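Open day at Surkdale: a day out with somebody else's robots

I've got a budget line for one robot arm and a nagging feeling it ought to be two, so when Surkdale put on an open day in September I booked the early train and went with a list of questions. We're a small outfit – 40 of us, counting the part-timers – and whatever we buy has to earn its keep.

Coffee was at half past nine and the first session was all simulation, on a big screen in the demo room. I'd expected to be bored and wasn't! You try the arm on the computer before you spend a penny on the real thing, and the gripper view is the one I kept asking for.
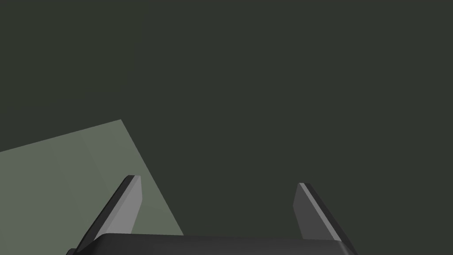

My first question was what the software costs on its own. Skirno, who had the stand by the door, quoted £1363 for a year's licence with support by email, and phone support is extra (it always is). You can start small and add seats later, but check the renewal price, as mine was on a separate sheet.
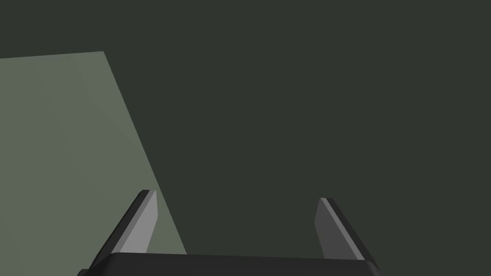
Then there's the question of fingers. I'd budgeted for an arm and forgotten that the bit on the end is priced separately, and so are spare finger sets. Ezeani had a very patient chap on their stand who went through it with me twice. His quote for a gripper with two sets of fingers came to £2252, and I've pencilled that in. Thin, flat things are what we handle most, so I was glad to see one being held in the simulator, on a wooden table with plenty of other clutter about. 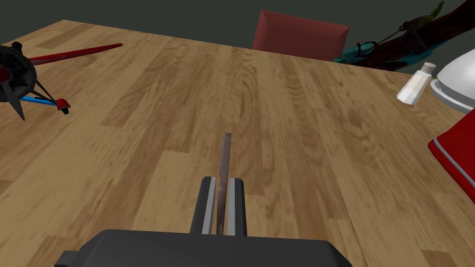 Lunch was sandwiches and a very good lemon cake, and I got talking to a couple of people from a packing firm who'd bought their first arm last year. Their advice was to budget for training before anything else, then floor space, then the arm. They'd done it the other way round and had to move a doorway.

After lunch it was the two-armed machines, which is where my budget line started to wobble. Vutano don't sell them outright yet but will lease, and I spent ages on the sums.

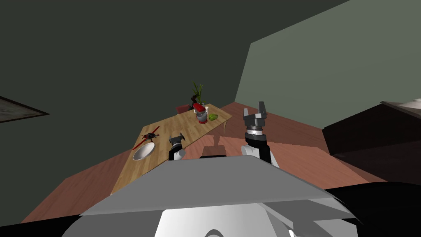 Two arms on one body takes up more room than I'd allowed for, so I'm going to tape the outline on our floor and walk round it for a week. The lease includes a service visit but not the travel, so that's another phone call.

I caught the ten past five home with a bag full of price lists and my shoes off under the seat. Next job is the spreadsheet, and I still need to ask Skirno whether the licence covers a second laptop.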